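How to score a boxing match from your couch

I've been scoring fights at home for years, mostly in a school exercise book with a tea stain on the cover, and I still get asked how it works every time there's a dodgy split decision on the telly. So I finally wrote it down. You don't need to have boxed, and you don't need an app. You need a pen, a bit of paper and the willingness to be yelled at by whoever's on the other end of the lounge.

First, rule up your card. One row per round, a column for each boxer, and a skinny column on the side for notes. Put the red corner on the left and the blue corner on the right and leave them there all night. I once swapped them halfway through a six-rounder and had the wrong bloke winning by a mile.

Now the numbers. Professional boxing uses the ten-point must system, so the winner of the round gets ten and the other boxer usually gets nine. A knockdown normally makes it 10-8. Two knockdowns, 10-7. If the boxer who got dropped was clearly winning the rest of the round, plenty of judges will pull it back to 10-9, and I do the same, but only if I'd have argued for them before they hit the deck. Point deductions come off after you've scored the round as normal, so a 10-9 winner who loses a point for holding ends up with a 9-9.

What are you looking for? Clean punches, mostly. Clean means knuckles on the front or side of the head or body, with some weight behind them. A flurry that lands on gloves and elbows sounds terrific and scores nothing. After that I look at who's making the other one miss and who's deciding where the fight happens. Walking forward into jabs isn't winning the round, even if the crowd loves it (and they always love it!).

Write your score down in the minute between rounds and don't go back to it. I mean it. If you leave round three until you've seen round four, you'll score the story in your head. I give myself until the ten-second whistle and then it's locked in pen.

Turn the sound down too. My mate Nighat Usmani put me on to this one. We scored the same eight-rounder at the Skellport town hall show, me at home with the commentary going and her at ringside, and I had it 79-73 for the local lad while she had it 77-75 the other way. I watched the replay on mute and got her card, near enough. Commentators pick a favourite early and then every slap is a "thudding right hand".

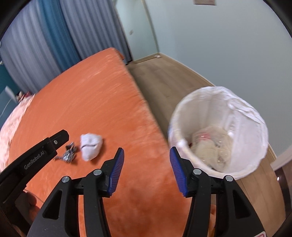 Page last changed: May, 9.40 pm

Even rounds are allowed, but go easy. I let myself have 2 across a whole fight. If you've got five 10-10s on your card you're not scoring, you're watching, and there's nothing wrong with that — just don't complain about the judges after.

At the end, add up each column, then add it up again from the bottom. A four-rounder where one boxer takes every round with no knockdowns comes out at 40-36, and a twelve-round shutout is 120-108, so those are handy for checking your sums.

To practise, start with four-rounders. They're short, the styles are easy to read and there's usually a full card of them before the main event. The Tendbridge club shows are good for it. I did 50 rounds from their old undercards over one winter and my close rounds got a lot less wobbly.

If you'd like my blank card, it prints two to an A4 page, and there's a twelve-round version and a short one for amateur nights.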